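Apuntes de asignatura | Robótica de servicio | Material de prácticas

Tema 6. Evaluación de un kit comercial de manipulación: Manum

6.1. Objeto de la sesión

Se analiza el kit Manum, distribuido por Nadside, como candidato para el banco de prácticas de manipulación doméstica. El kit se compone de pinza paralela de dos dedos, cámara de muñeca, cámara fija de apoyo y licencia del entorno de programación Zerwood. El brazo no está incluido; en el laboratorio se monta sobre el que ya utiliza el grupo de Chiyo Kamata.

La evaluación se limita a tres aspectos: visibilidad de la zona de contacto, holgura de aproximación y repetibilidad de la consigna. Quedan fuera el precio, el plazo de entrega y el soporte posventa, que se tratan en el tema 8.

6.2. Mandos giratorios

El accionamiento de un mando giratorio exige alinear el eje de la muñeca con el eje del mando antes de cerrar los dedos. Un error de alineación se traduce en una fuerza lateral que el usuario humano compensa sin advertirlo y que una pinza rígida transmite íntegra al eje. La cámara de muñeca debe mantener a la vista la escala y la marca indicadora durante toda la aproximación, con los dedos a ambos lados del mando.
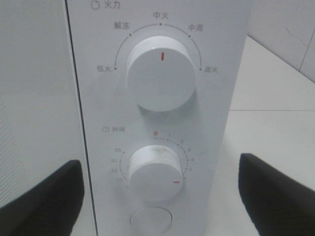
¿Puede el kit leer por sí mismo la posición de un mando?

Zerwood entrega la imagen y la pose de la muñeca; la lectura de la marca corresponde al programa del alumno, que puede resolverla con una plantilla o con un detector entrenado.

Doaa Ait Brahim propone fijar como criterio de aceptación 15 giros consecutivos sin pérdida de agarre. Se adopta para esta práctica. El recuento se reinicia si el mando resbala entre los dedos, aunque la posición final sea correcta.

6.3. Piezas planas

Las piezas de poco espesor apoyadas sobre la mesa plantean el problema contrario: la geometría de agarre es sencilla, pero el margen vertical es mínimo. La secuencia recomendada es:

a) situar la pinza abierta sobre una zona libre de la superficie;
b) estimar la orientación de la pieza a partir de un borde recto visible;
c) girar la muñeca hasta que los dedos queden enfrentados a dos bordes paralelos;
d) descender a velocidad reducida y cerrar.

En las piezas claras sobre fondo claro el contraste es bajo y la sombra proyectada ofrece a veces mejor referencia que el propio borde. Conviene desactivar el ajuste automático de exposición. 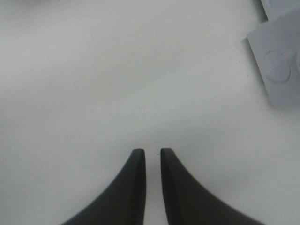

6.4. Cámara fija y colocación de los objetos

La cámara fija cumple dos funciones: supervisar la aproximación y registrar los ensayos para su revisión. Su calibración respecto a la base se repite cada vez que se desplaza el soporte. Riku Hoshino ha preparado una rutina que toma 200 capturas del patrón y descarta las borrosas. El archivo de parámetros resultante se guarda con el nombre de la bancada, no con el del alumno.

El manual del kit, redactado por Kinoshita, dedica un apartado a los electrodomésticos de frente plano. Recomienda reservar un pasillo lateral libre de obstáculos, de modo que la muñeca pueda maniobrar sin invadir el recorrido de una puerta.

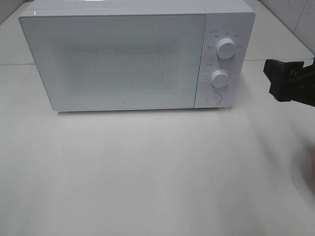

La holgura de aproximación se define en estos apuntes como la distancia mínima entre cualquier punto de la pinza y cualquier superficie que no sea la de contacto. Se mide con la pinza abierta, en la posición previa al cierre. En un microondas con los dos mandos y el pulsador agrupados en un panel a la derecha de la puerta, una entrada desde ese mismo lado permite alcanzar los tres elementos sin cruzar por delante de la ventana. La puerta carece de tirador visible, por lo que la apertura se planifica mediante el pulsador redondo inferior y debe dejarse previsto el retroceso de la pinza. Para la bancada se fija una holgura de 100 mm.

6.5. Observaciones sobre el kit

Sorin Mocanu señala que la documentación de Zerwood no distingue entre el sistema de coordenadas de la pinza y el de la cámara de muñeca. La transformación entre ambos ha de comprobarse antes del primer ensayo. El código de aviso 701 indica pérdida de comunicación con la pinza y obliga a repetir la puesta a cero.

Entrega: hoja de resultados con los tres criterios del apartado 6.1 y una valoración razonada de la compra. Las dudas sobre la instalación se dirigen a Roscoe Blackwood. La entrega se cierra a finales de octubre.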